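Bench notebook, Vundville workshop
28 December 2019
Written by H. Orozco

Equipment plan for the disassembly cell

I write this in the quiet days so that we have something on paper before the budget goes to Felthorpe. Please correct my numbers in the margin and put your initials, do not erase.

What we have now: one arm, one small gripper with the black fingers, the wrist camera, and the bench we share with the repair people. The task is still the same, to open old desktop computers and take out the parts in a known order: memory, coin cell, processor, then the board itself. For the planning I take the processor as the difficult case, as everything else is easier to reach.

1. Gripper fingers

The present fingers are too wide for this work. When the hand goes down to the socket, the finger covers a good part of what the camera must see, and the body of the gripper takes most of the lower view. I looked at the wrist picture again this morning and the processor is half lost behind it. The memory slots above stay visible, and so does the battery at the right side, so for these two we can keep the fingers we have.

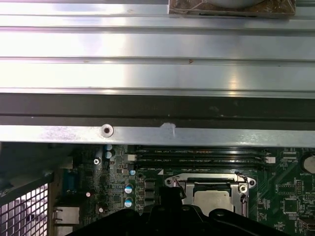 2. What to ask for

- Narrow fingers, one set plus one spare. Prata makes them to drawing. I have to send the drawing, they do not accept a sketch any more.
- A second camera on a fixed post, looking from the side. I prefer this to moving the wrist camera, because every time we move it we lose one day with calibration.
- A soft light. The ribbed metal of the case gives white stripes in the image and the edge detection finds them before it finds the socket. Maybe a sheet of diffuser is enough, I will try with baking paper first.
- A screwdriver tool with Phillips bits. Without it a person must still take out the board screws by hand.
- Old computers for practice, 12 pieces, all with the same board if possible. The ones in the store are mixed.

3. Money

The quote from Prata for fingers, side camera and post is 1,465 without tax. I asked if the post can be left out, as we can make one from profile in our own workshop. No answer yet. Delivery is 28 working days after the order, and they count from the day the drawing is approved, so a late drawing costs us time twice.

The screwdriver tool is not in this quote. Zustville has one they do not use much, and they would lend it for four weeks. I would take the loan first and buy only if the bits hold well. Last time we bought a tool from the catalogue it did not fit the flange and we paid for an adapter also.

The practice computers cost almost nothing, but somebody must drive to fetch them. I put the fuel under "other".

4. Order of things

Drawing of the fingers first. I have the old file, but the mounting holes were changed in June and the file was not. Must measure again with the caliper, not from memory.

Then the post, in house.
Then the loan from Zustville, when the fingers are here and not before, otherwise the four weeks pass with the tool in its box.

Open points

Does the lever beside the socket need its own finger shape, or can a small hook on the narrow finger do it? I drew both on the next page.
Is there space for the side camera when the case lies flat? Check the cable length too.
Who signs at Felthorpe now?

H.O.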